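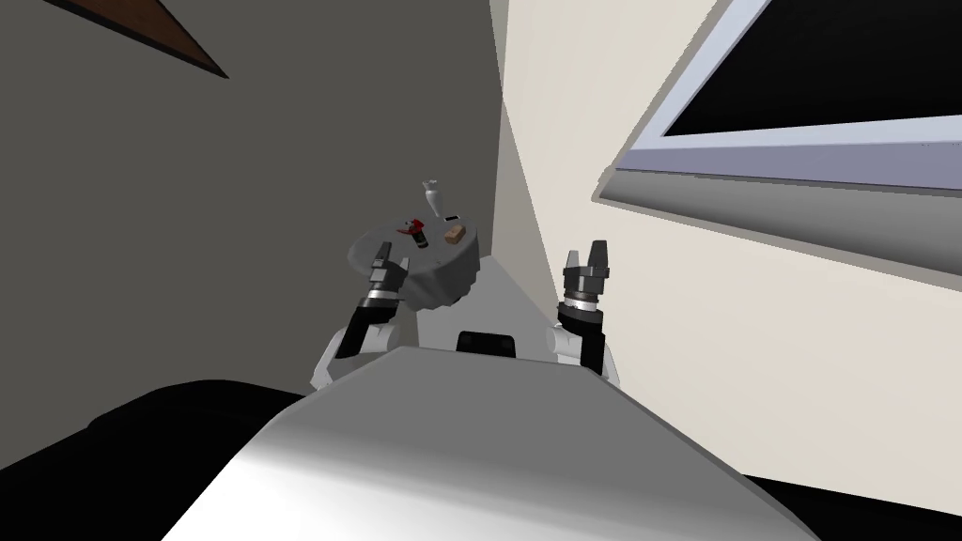 ## July, workbook entry: wellbeing survey, second pass

Started 9:30. Finished merging the Sudham returns with the Fontana ones. 900 usable responses after dropping the blanks and the people who ticked the same box all the way down. 97 of those skipped the income question but answered everything else. Keeping them in for the trust and loneliness items, leaving them out of anything with income in it.

Main question for this round is still whether people compare themselves with their neighbors or with the whole country when they rate how well they are doing. The old form asked "compared with others" and left it there. The new form splits it in two. Early look says the street-level comparison tracks life satisfaction more closely than the national one, at least in Sudham. Fontana is flatter and I don't trust it yet. The Fontana forms went out with the two items printed in reverse order, so there may be an order effect mixed in.

Things to fix before the next run:

- Satisfaction scale was 0 to 10 on paper and 1 to 10 online. Recoded for now, but the zeros are a problem. Marked them in the merged file with a flag.
- "Do you know the people you live near" got read as "know their names" by some and "would ask for help" by others. Margin notes on the paper forms make that plain. Split it.
- Household income bands stop too low. The top band is crowded and hides whatever happens up there.

Tried log income against satisfaction. Positive slope, shallow, as expected. Adding the trust item takes a good bit out of it. I would not write that up as trust replacing money, as the two are tangled together in this sample and we have only one time point. Anyone quoting this, please say cross-section.

Afternoon: reread the Rinetti pilot notes. They had people keep a diary for 20 days and asked the same satisfaction question at the start and at the end. Answers moved around more than I remembered. If a single answer is that noisy, the weak slopes above could partly be measurement error. Worth asking each person twice, 2 weeks apart, in a small subsample.

Stisar still owes us the rent figures by district. Without them the cost of living adjustment is a guess, so I have left it out of the tables completely.

Next: rerun Sudham alone with the skipped-income group as its own category, then check whether the older renters look different from the older owners. Code is in the shared folder under the second pass. Do not overwrite the first pass, the recodes differ.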